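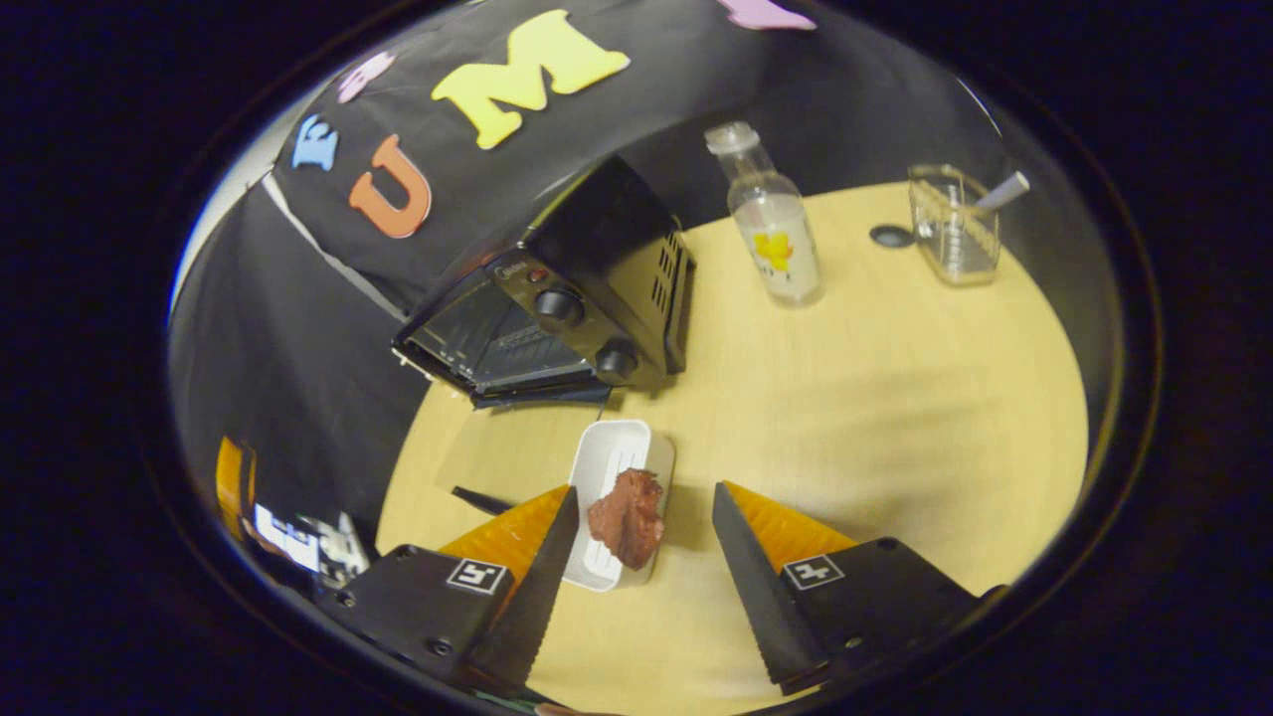

A small white dish, a toaster oven and a measuring cup on one of the tables at the Hendgate community kitchen.

The Hendgate community kitchen will keep its countertop cooking class going through the summer after the first session, in April, filled up and left a waiting list.

The class teaches people to cook a full meal with a toaster oven and one or two small dishes. It meets in the front room of the old Bashir bakery building, where the big ovens were taken out years ago and the wiring won't support a full-size range. Organizers asked the town for help with new wiring last year and were told the work would have to wait. The toaster ovens were the next idea.

"We had tables and we had outlets, so we started there," said Jovita Salinas, who runs the kitchen's evening programs. "A lot of the people who signed up don't have a working oven at home either. They rent a room, or the oven broke and the landlord hasn't come. They wanted to know what they could do with what they had."

The class is limited to 40 people, split into small groups. Each group gets a table with one toaster oven. Students learn to marinate and portion meat for small dishes, to set the rack at the right height, and to measure liquids in a glass cup before they pour. The last part of the evening is for eating and washing up.

Dirceu Macedo teaches the cooking part. He worked in restaurant kitchens before moving to Hendgate and said small ovens need a different approach from large ones.

"The heat is close to the food," Macedo said. "You cut smaller, you use a shallow dish, and you turn it halfway through. If you put in a whole roast, the top burns and the middle is raw. If you put in a piece the size of your palm, you can have dinner on the table pretty fast."

He also spends part of the first evening on safety. Students are told to leave space behind the oven, to keep bottles and towels back from the door, and to plug the oven straight into the wall. Extension cords are not allowed in the room.

The program cost $1,524 to set up, which covered the ovens, dishes, measuring cups and a first round of groceries. Of that, $800 came from a bake sale and supper held in the same building. The rest was a gift from Broro, the hardware store on Brarnden Street, which also gave students a discount on small appliances during the spring.

Students pay $4 a session toward food. Salinas said anyone who can't pay can come anyway and should just tell her at the door.

Marisol Marchetti took the class in April with her teenage son. She said they have used their own toaster oven most nights since then - it used to be for bagels.

"He made dinner twice by himself," Marchetti said. "Chicken thighs once, and then a meat loaf in a little dish. I wouldn't have thought of making a meat loaf that small."

The summer sessions will cover fish, baked vegetables and simple desserts. Macedo said he may add an evening on sauces if there is enough interest. Sign-up sheets are at the front desk of the kitchen and at Broro. People on the waiting list will be called first.

Doors open at 6 p.m. and cooking starts at 6:30. Children 10 and older may attend with an adult.

Comments (4)

Shadi Moussa
Is there parking behind the building or only on the street? Last time I went there for the supper the back lot was chained.

Jovita Salinas
Shadi, the back lot is open on class nights. Come in from the Brarnden Street side.

Chinyere Usman
I was in the April group. Good class and plenty of food. I would like to see the recipes printed on a sheet next time, I wrote mine on a napkin and lost it.

hendgate_reader
Any chance of a daytime class? I work evenings and so does half my building.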